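Keler Home Collection Kit - Set-Up Guide

Section 4: Collecting and Returning Your Saliva Sample

Read this section through once before you open the tube. The whole procedure is short, but you need to have gone without food, drink, gum and tobacco for 30 minutes first. Plain water counts as drink.

Before you start

1. Check that the barcode on the tube matches the barcode on your consent form. If they differ, do not use the kit. Call Plumora Support on extension 236.

2. Activate the kit in your Plumora account. A sample from a kit that was never activated can't be linked to you and will be destroyed at the lab.

3. Wash and dry your hands.
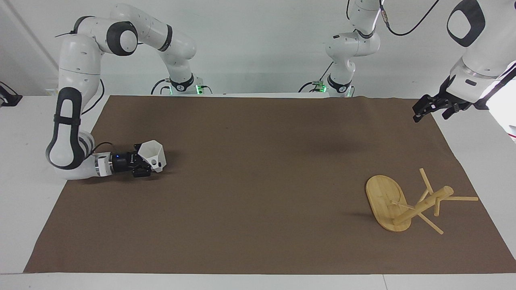
4. Take the tube out of its tray and stand it upright. Leave the funnel lid open. The liquid held in the lid is a preservative and is released when the lid is closed.

Caution: If the preservative touches your skin or eyes, rinse with plenty of water. Do not swallow it. Keep the kit away from children.

Collecting the sample

5. Rub your cheeks gently from the outside to bring up saliva.

6. Spit into the funnel until the liquid, not counting bubbles, reaches the fill line. Most people finish within a few minutes. If your mouth is dry, rest and try again - you have up to half an hour.

7. Close the funnel lid firmly until it clicks. Unscrew the funnel, fit the small cap from the tray and tighten it.

8. Shake the capped tube for five seconds.

Note: Do not take a sample within 3 months of a blood transfusion. If you have had a bone marrow transplant, saliva is not suitable for this test. Ask your clinic about other sample types.
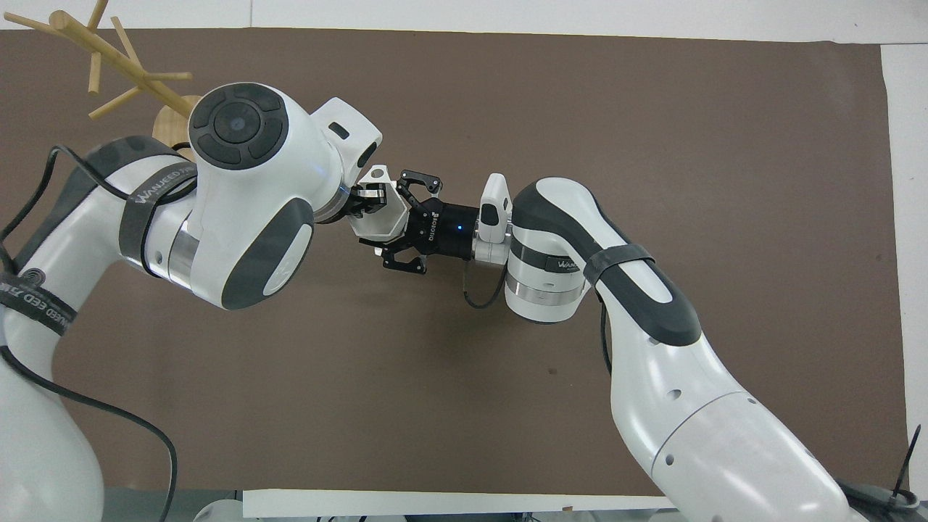 Labels cause more rejected samples than anything else in this section. Write your date of birth on the label in ballpoint pen and press it flat along the length of the tube, clear of the barcode. Do not wrap it around like the printed strap marked WANEED on the white arm, where the band goes right around. A label put on that way can cover the barcode.

Returning the sample

9. Put the tube in the clear bag and seal it. Put the bag and the signed consent form in the return box.

10. Mail the box the same day if you can. Samples are stable at room temperature, so don't freeze them.

The Tang panel reports on inherited variants only. Results go to your account and to the Pruston counseling service, which will offer you a call if a variant is found.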